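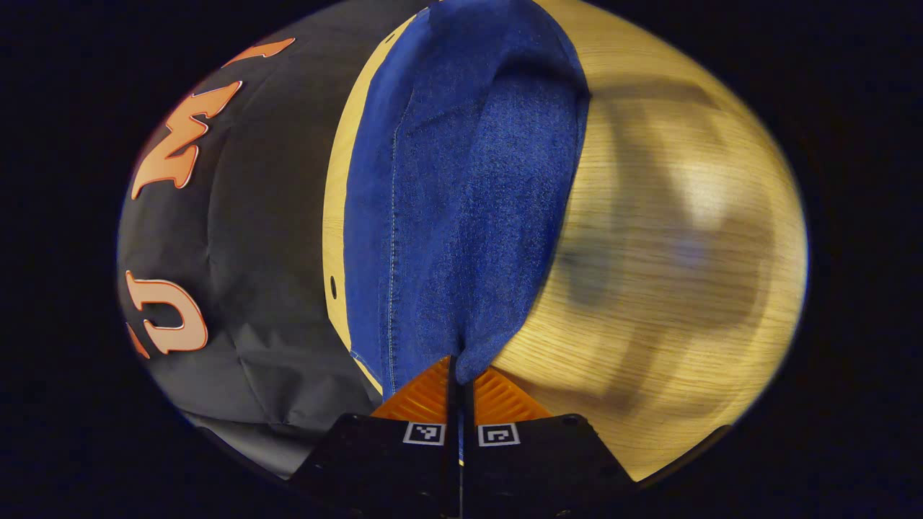

LILTANO, Jan 21, 2020

"Again," said Katsuhiko Kubo, and he was grinning before I had even let go of the blue cloth.

We had the Trestari in my hand that morning, the one with the ridged orange pads. The Paucar lay on the shelf behind us with its smooth rubber tips, waiting its turn like a kid outside the principal's office. I had loved the Paucar for a whole winter. I had written 11 pages in its favor! And now I was squeezing the trigger on its rival and feeling, right up through my wrist, the little bite of those ridges taking hold of the very tip of the fabric.

"Feel that?" Kubo asked.

I did. It was like picking up a cat by the scruff, if the cat agreed to it.

"Pull slower. Watch the seam."

I pulled slower. The cloth drew down to a point between the black fingers, and the pale stitching ran down almost to where I held it. Beside it the black stuffed thing with its big orange letters sat there like a fat old judge. We'd be squeezing that next, and I couldn't wait.

"The Paucar would have dropped it by now," I said, and it hurt a bit to say it.

"The Paucar dropped it 143 times," said Kubo, who kept the log and loved the log. "Out of 634. You were there."

"I was hoping you'd forgotten."

He laughed so hard he had to put down his tea. Then he pulled his stool up to the table and held out his hand for the grip, and I didn't want to give it to him. I really didn't. I wanted one more fold, one more corner, and then the bag, and then every sock in the building.

"Heretetti wants our pick in February," he said. "One gripper, for all the arms."

"So we have time."

"We have 881 trials to go."

"That's wonderful," I said, and I meant it, and I closed the fingers on the blue cloth again.

We use cookies to remember your reading preferences. Accept | Manage settings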